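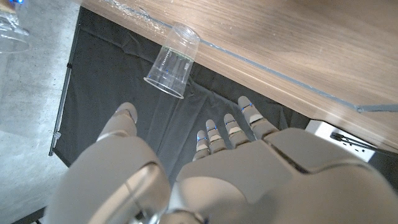
SOLTVILLE — The Soltville Craft and Supper Market is coming back in October, and this time it has a proper home! After sixteen years of squeezing into the side streets behind the old post office, the market will move into the former Prondier mill on the river, with room for 160 stalls under one roof. Anyone who remembers chasing a tent pole down Lévesque Street in the wind will know what that means. Stallholders can expect the familiar setup, and they're welcome to dress it up however they like.

"We had people asking for a spot before we'd even picked up the keys," said Adesuwa Wike, who directs the market. "Potters, bakers, a woman who makes nothing but buttons. I'm so happy we can finally say yes to more of them."

Doors open at 10 a.m. and the craft stalls stay open until 4 p.m. Supper starts at 5 p.m. on the upper floor, with long shared benches and a menu that changes through the evening. Felista Makokha is running the kitchen again and is bringing back her coconut bean stew, which sold out early last year, along with flatbreads, roast squash and a plum cake made with fruit from the Visetti orchard.

There will be plenty to try as well as buy. Stefaniia Onyshchenko will teach short classes in egg dyeing and paper cutting, open to ages 5 and up, and Chibuzor Ekpo's brass band will play on the loading dock — weather allowing — from noon. Rain moves the band indoors, next to the weavers.

Entry is free. Supper tickets are sold at the door and at the Soltville library desk, and children under 5 eat free with an adult. The market drew almost 1,000 visitors last fall, so an early arrival is a good idea for anyone hoping to park in the mill lot. Extra parking is available at the high school, a short walk across the footbridge.

Applications for stalls are open now. Forms can be picked up at the library or requested from Binta Oyewole at the market office, who can also answer questions about power, storage and early loading.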